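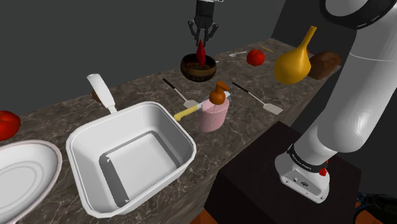
The Looms That Talked to Computers: An Afternoon with Graciela Urrutia

Graciela Urrutia has spent years collecting the stories of weavers and the early computer people who worked beside them, and she can hardly get through a sentence without jumping to the next story. Her new book, Brara, follows one small workshop that fed its old village patterns into a borrowed mainframe.

"They had 47 patterns, all carried in people's heads," she told me on Friday, pushing a stack of punched cards across her desk. "And then somebody asked, what if we wrote them down as numbers? I still get goosebumps!"

The cards came to her from Dede Darko, whose grandmother tied the knots for the first test cloth. It took 600 cards and three attempts to get a border right.

"The second cloth has a mistake in it — one bird is flying backward — and the weavers loved it so much they kept it," Urrutia said. "You'll find that bird in blankets made years later."

I asked if the older weavers had resented the machine. She shook her head and laughed. "They argued with it. They'd hold up the printout and say, no, my mother would never put red there."

She's now chasing a missing notebook, last seen in a school cupboard in Nininora, and she plans to go looking in April.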